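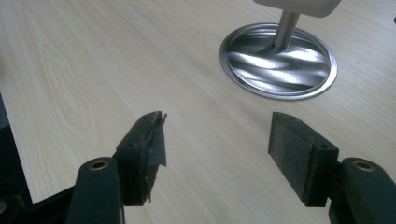 Vestergaard PG-300 Parallel Gripper and Hand Tool

Two-finger gripper for bench-height handling. Supplied as a hand-held tool for teaching tasks, as an arm-mounted unit for production, or as a matched pair with common fingers and pad holders.

Page revised Apr 11, 2021

Application

The PG-300 is intended for packing benches, kitting stations and light assembly, where parts are presented on a flat surface and the arm shares the bench with staff. It is not a high-speed picker. Sites with a single repeated part and a fixed pitch should look at the Pumano series.

In the matched-pair configuration, the operator who knows the task performs it with the hand tool, and the arm-mounted unit is then set up from that work. The finger geometry is identical on both units, so a grasp that clears an obstacle by hand will clear it on the arm, provided the approach angle is kept.

Fingers and pads

Fingers are moulded in a dark matte polymer. Each carries a brass insert at the upper end of the arm and a rectangular pad holder block. Pads are fitted to the inner faces and are sold separately from the blocks.

Pads are a consumable. Scuffing and mottled patches on the gripping face are normal and do not on their own call for replacement. Replace a pad when the face is no longer flat, when an edge has lifted, or when light parts begin to rotate in the grip.

Tape is acceptable on a pad holder block as a short-term measure on the hand tool. Remove it when it frays. A loose flap on the inner side changes the closing gap and can catch on thin packaging. Tape is not permitted on the arm-mounted unit. If tape is used on one finger only, do not record new tasks until both sides match.

Specifications

Configuration: two fingers, parallel closing
Mounting: hand grip or arm flange
Finger material: moulded polymer, dark matte
Inserts: brass, pressed, not user-replaceable
Mass, hand tool: 300 g
Finger length: 184 mm
Cable length, hand tool: 174 cm
Pad change: no tools required
Cleaning: damp cloth, neutral detergent; no solvents on pads

Bench requirements

Laminate, sealed timber and rubber-topped benches are all suitable. Keep polished metal bases, such as those on display stands and lamp fittings, out of the teaching area where possible, or leave them in the same position for every repetition. Curved chrome reflects the overhead lights in bands and the pattern shifts as the tool moves. Diffuse lighting from above is preferred. Daylight from one side is workable if it is constant.

Changes to the work

The following is taken from the installation at the Stullunley packing site, which commissioned two matched pairs in February.

Before installation, each bench had one packer for the full shift. The packer picked, checked, wrapped and labelled. The arms now do the pick and the first placement. Checking and wrapping remain manual. Labelling was moved to the end of the line at the request of the staff, who found that reaching past the arm to the printer was awkward.

In the first full month the two benches completed 3,167 placements under arm control. Stoppages were mostly double picks and parts presented upside down. Both are cleared by the packer at the bench without calling maintenance.

Two duties were added to the packer's role: teaching new tasks with the hand tool, and inspecting pads at the start of shift. Both are now listed in the position description and paid at the higher grade. Hermine Camenzind, shift lead at Stullunley, asked that teaching be scheduled as separate time – in the first weeks it was being fitted in between orders and the results were uneven. Teaching sessions there are now capped at 40 minutes, with a change of operator afterward.

Wrist load was raised during the trial. The hand tool is light, but a long session with the fingers pointing away from the body is tiring. The grip can be reversed for left-handed use by undoing the two screws under the collar.

Spares and service

Pad set, pair
Pad holder block, left or right
Finger assembly, complete with insert
Grip collar, reversible

Left and right blocks are not interchangeable. Quote the side as seen by the operator holding the tool. Worn finger assemblies can be returned to the Britville service counter for inspection; remove pads and any tape residue before shipping.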